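Where Did All the Disk Space Go?

A full drive rarely fills up overnight, and the tools for finding the cause have gotten better.
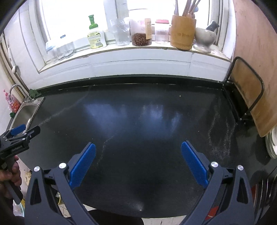

Start with the map

Anqi Jin edits audio for a living, and her laptop ran out of room in July. Windows showed her a red bar and offered to delete temporary files. She let it. The bar went back to red before lunch.

The temporary files had never been the problem. Like most people with a full drive, she had one or two very large things in places she never looked, and the built-in cleanup tool was busy with small things in places it always looks.

A disk space analyzer goes at it from the other end. It reads every folder on the drive, adds up the sizes, and shows you the result as a list or a picture. Plalton, the one Jin ended up with, draws the picture: a window full of colored blocks, each block a file, with the biggest in the top left corner. Her biggest was a phone backup from a phone she had traded in. Next to it was a cache folder left behind by a video program she had removed. Together they came to more than 100 gigabytes.

Plalton is free for home use and the download is small. The first scan of a drive takes a few minutes on a solid-state disk and a good deal longer on an old spinning one. You can click any block and the folder it lives in opens in a list below. There is a delete button, but it is turned off until you go into the settings and turn it on, and I would leave it off for the first week.

If you prefer lists

Not everyone likes the blocks. Stikitz shows the same information as a plain folder tree with a size next to each name, sorted largest first. It looks like something from 15 years ago, and it is the one I keep on a USB stick for other people's computers. It runs without being installed and can save a scan to a text file, so you can run it again a month later and compare the two.

That comparison is the best reason to use it. A folder that is large and stays the same size is usually your photos or your music. A folder that has doubled since last month is worth opening.

Both programs need administrator rights to see everything. Without them they skip the system folders, and the total at the bottom will not match what Windows reports. People write in to forums about this all the time, convinced that a virus is eating the difference.

The duplicate question

Thiện Triệu looks after the computers at a small surveying office, and his trouble was copies. Every job folder had been dragged to the desktop at some point, renamed, and dragged back. He ran a duplicate finder called Pant over the shared drive and got 3,000 matches.

"I closed it and went for a walk," he says. "Then I came back and sorted by size."

Sorting by size helped. The top 23 matches held most of the wasted space, and he went through those by hand in an afternoon. The rest are still there. Many are tiny files that various programs install in more than one place, and removing those is a good way to break something.

Pant compares the contents of files as well as their names, so it is slow, but it will catch a copy that has been renamed. It can also replace a duplicate with a link to the original. Triệu tried that on a test folder and then decided against it – two of his coworkers edit their copies separately and would have been writing over each other.

What to leave alone

The hibernation file and the page file both show up as big blocks, and both belong to Windows. You can shrink or switch off hibernation with a command if you never use it. The page file is better left as it is.

The folder called WinSxS looks enormous in every analyzer. Much of that size is files counted twice, once there and once where they are actually used. Do not delete anything in it by hand. The Disk Cleanup tool has an option for old update files, and that is the safe way in.

Cloud folders can mislead you too. A file that exists only online may be listed at its full size while taking up almost nothing on the disk. Werurano, a paid analyzer, has a column for each figure, size and size on disk. In Plalton you have to switch between them in the View menu, and it forgets your choice when you close it.

Jin now runs a scan whenever she finishes a large project. The old phone backup is gone. The video cache she moved to an external drive first, and she has yet to plug that drive back in.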